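4. How people talk about small quantities of butter 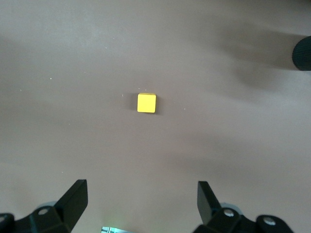
Figure 3. A small yellow cube on a plain tabletop, its shadow falling to the left.

I should say at the start of this section that I never meant to write about butter. The larger study, which I set out in Section 2, was about recipe handwriting: what people put down on cards and in the backs of diaries when they copy a dish from somebody else, and what they leave out. Butter kept getting in the way. Of the 134 cards in the Prukgate collection, so many had some odd little phrase for a bit of butter that I ended up giving it a coloured pencil of its own, and then a folder, and now a section (my apologies to the reader who came for the puddings, they are in Section 5).

The words are lovely, though. A knob, a nut, a walnut, a lump, a good lump, a scrape, a dab, a cube, "butter the size of an egg", "butter as for toast". One card, for a fish pie, just has "butter, you know". I do not know, as it happens, and neither did the woman who had inherited the card, who had been guessing for years and whose pies, she told me, came out differently every time she made them.

4.1 Where the words came from

The Prukgate cards were gathered door to door and through two church noticeboards before I had anything to do with them, and the people who gathered them wrote very little on the envelopes. That is a nuisance. For most of the cards I can say which street they came from and not much else. The Kestach cards are a smaller lot, only 34 of them, but they came with proper notes: who wrote the card, who they had it from, and whether it was still being cooked from. So when I say something about who used which word, I am nearly always leaning on Kestach, and when I say something about how common a word was, I am leaning on Prukgate. I have tried to keep the two apart and I hope I have managed it all the way through.

I also sat down with 21 people and talked to them at home. These were long, wandering conversations, mostly in kitchens, and I let them wander. I had a list of things to ask and by the third visit I had stopped taking it out of my bag. People would tell me about a sister's wedding cake and in the middle of it they would say "and then a nub of butter" and I would write down nub and underline it, and we would carry on with the wedding.

4.2 Shape words and size words

Going through the folder I sorted the phrases into two heaps. The first heap I call shape words: cube, pat, curl, slice, square. The second I call size words, and these nearly always borrow something else from the kitchen or the garden: nut, walnut, hazelnut, egg, thumb. Knob gave me a great deal of trouble and I moved it back and forth for weeks. It sounds like a shape, but when I asked people to tell me what shape a knob was they laughed or shrugged and told me how big it was instead. In the end I put it with the sizes. Rigoberto Chambi, who read this section for me twice, still thinks it ought to have a heap to itself, and he may be right.

What struck me is that the shape words say hardly anything about how much. A cube can be any size you like. Yet the people who wrote "a cube of butter" seemed quite sure they had given a measurement, and when I pushed them on it they would hold up a finger and thumb with a gap between, as if the gap had been there in the word all along. I measured the gaps where people would let me (most would, a few found it very silly) and within one family they were close. Between families they were all over the place. A mother and her two grown-up daughters, asked in separate rooms, held their fingers very nearly the same distance apart. Their neighbour across the landing held hers at more than double.

So the word works, inside the family. It is a perfectly good measurement as long as you learnt it by standing next to the person who was using it. The trouble starts when it gets written on a card and the card is handed over the fence.

4.3 What happens when the card travels

Five of the Kestach recipes exist in two copies, the one it was copied from and the one it was copied to, and I was able to put the pairs side by side. This is a tiny number and I don't want to hang too much on it. But I did enjoy myself. In two of the pairs the butter is copied word for word. In one it goes from "a walnut" to "a walnut (big)", and I would give a lot to know what went wrong the first time to make that bracket necessary. In another, "a cube" becomes "1 tablespoon", in a different ink from the rest, which I take to mean that it was left blank and sorted out later on. And in the last pair the butter has vanished altogether. It is a recipe for potato cakes and they must have been rather dry.

I had expected the opposite. I thought that the longer a recipe went on travelling, the more exact it would get, with everybody along the way adding a spoon or an ounce to help the next person. There is a bit of that, and I have just given the tablespoon as a case of it. Mostly, though, people copied what was in front of them, and several told me they would have thought it rude to do anything else. It was her recipe, one of them said. You don't go correcting it.

There is a second point here that I nearly missed. The exact amounts on the cards are almost all for flour, sugar and anything bought by weight in a packet. Butter is bought by weight in a packet too! But it sits in a dish on the table and is used for everything, and by the time it gets to the pan it has stopped being so many ounces out of a wrapper and has turned into a thing you take a bit off. Milk behaves the same way in the cards, and so does jam. I come back to jam in 4.5.

4.4 The trial with the Jaidee group

In December I asked the Jaidee lunch club if I could try something out on them. They meet in a hall with a decent kitchen at one end and they were very good about it, given that it held up the soup. Each person had a full dish of butter, a knife and a saucer, and I read out phrases from the cards one at a time. After each phrase they cut what they thought was meant and put it on the saucer, and I took the saucer off and weighed it on the club's own scales while they got on with talking.

I won't give the weights here. The scales turned out to stick, and I only found this out afterwards when I weighed a bag of sugar on them, so I don't trust the figures and would rather nobody else had the chance to. What I can report is the order, because a sticking scale should not do much to that, and because I could see it with my own eyes on the saucers. Scrape was always the least. Dab came next for nearly everyone. Nut and cube swapped places depending on who was cutting. Knob was bigger than both, and "a good lump" was the biggest by a long way, with one man simply tipping his dish over.

The cutting was worth watching too. Asked for a cube, people took care over it. They squared off the sides, and one or two turned the saucer round to look at it from the other side before they let me have it. Asked for a knob, they dug. Nothing on any of the cards says that a knob should be dug out or that a cube should be neat, and yet it makes hardly any difference to the dish once it has melted. I have come to think that the shape words carry a small instruction about manners as well as an amount: go carefully with this one, it is for company.

I ought to add that the butter was cold out of the fridge, and I have since been told by more than one person that if it had been soft I would have got quite different saucers. I believe them. A repeat of the trial with soft butter was planned for the spring and has had to be put off.

4.5 A note on jam

Jam has fewer words than butter and I had hoped it would be simpler. It has spoon, blob, smear and layer, and in the Flovis notebook (described in Section 2, the one with the missing cover) it has "a conversation of jam", which appears in three separate recipes in the same hand and which no one in the family could explain to me. My best guess is that it is a mishearing of conserve that stuck. I have not been able to find it anywhere else.

March 2021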